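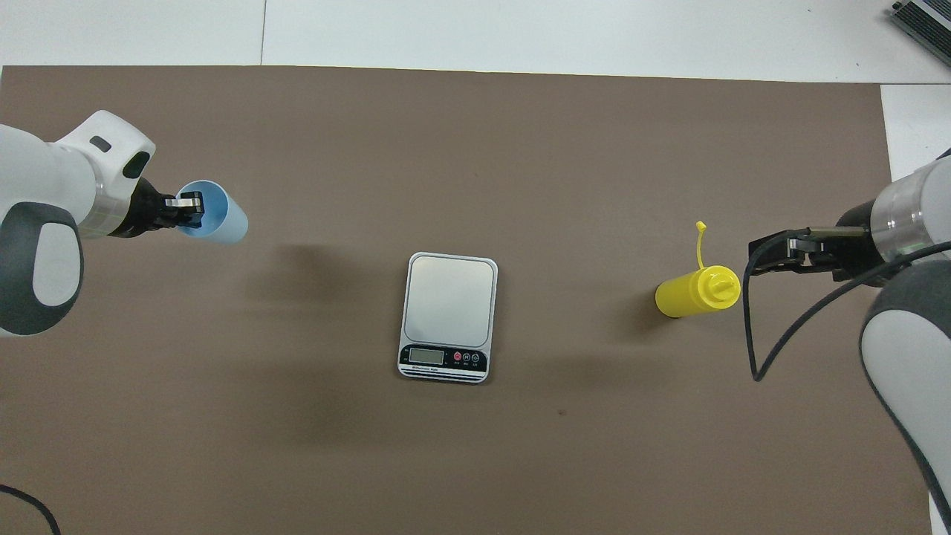
## 4. Scoring your first game

You have paired the console with the board (section 3) and the board is showing something other than dashes. Good. The Kutex console keeps score for baseball and softball, and it believes everything you tell it, so most of this section is about telling it the right things.

### 4.1 Before the first pitch

1. Hold **MODE** until the console beeps twice. One beep means you have opened the clock menu. Press **BACK** and hold longer.
2. Choose **BASEBALL** or **SOFTBALL**. Softball defaults to 7 innings. Baseball defaults to nine, whatever your league thinks.
3. Enter the team names, up to 8 characters each. Filholm fits. Skorcombe does not, and will appear as SKORCOMB all afternoon unless you pick something shorter yourself.
4. Set **HOME** and **AWAY**. Check this with an umpire, particularly at neutral parks, where both dugouts will tell you they are home.
5. Press **START**. The board shows the top of the first, no outs.

> **Note:** Lineups are optional. If you enter them, the at-bat light moves down the order by itself. It does not know about substitutions until you do.

### 4.2 Balls, strikes and outs

1. Press **B** or **S** once per pitch. A foul with two strikes goes in as **F**, which records the pitch and leaves the count alone.
2. On ball four or strike three, the count clears and the console asks **WALK?** or **OUT?** Press **YES**.
3. If the catcher drops strike three and the batter reaches first, press **NO**, then **REACH**. You will forget this the first time. See 4.4.
4. After the third out the console waits five seconds and changes sides. Press **HOLD** during those five seconds if anyone is walking toward the umpire with their arms out.

### 4.3 Runs

1. Press **RUN** once for each runner who crosses the plate.
2. For a home run, press **HR** and then the number of runners on base, not counting the batter. A grand slam is **HR 3**. Entering **HR 4** gets you error 72 and a short, disapproving tone.
3. For a walk-off, enter the winning run and press **FINAL**. The console will not end the game by itself, even when the players are already in a pile at second base.

> **Caution:** Do not press **FINAL** while a play is under protest. Reopening a finished game needs the supervisor code, which ships as 1802 and which you were asked to change in section 2.

### 4.4 Taking it back

Press **UNDO** to remove the last entry. Press it again to remove the one before that. The console remembers everything back to the start of the current half inning and nothing earlier. To fix an older mistake, open **EDIT > LINE SCORE** and change the inning directly. The board goes blank while you do this, and the crowd will notice.

### 4.5 Rain

1. Press **HOLD**, then **SAVE**.
2. Switch off the board at the wall, then the console.
3. Cover the console. The Magaña carry case is water resistant with the zipper closed — open, it is a bucket.
4. When play resumes, switch on the board first and choose **RESUME**. **NEW GAME** is directly beneath it and does not ask whether you are sure.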